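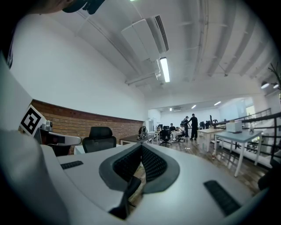 Who are we looking for?

A part-time match reporter to follow Bristico Rovers, home and away, from August to May.

Bristico finished last season 22nd in a league of 22, so a gift for describing goals is welcome but has not lately been needed. You will file a report by the final whistle, a longer one by 10pm, and two quotes from the manager, Amedeo Leone, who tends to give one and then repeat it.

The ground holds 3,701. You will always find a seat. Away days go as far as Jultotdale, and we pay the train fare — though not the pie.
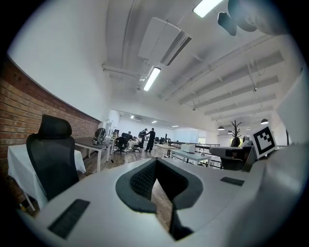
Part-time, 62 pence a mile if you drive

You should know the offside rule, spell Marchetti correctly (he is the left back, and he writes in) and stay calm when the press box wifi gives up at half-time. Experience is useful. A warm coat is more so.

To apply, send Cinzia Bianchini on the sports desk a report of any match you have watched lately, in no more than 400 words. Draws are fine. We see a lot of them, in good years.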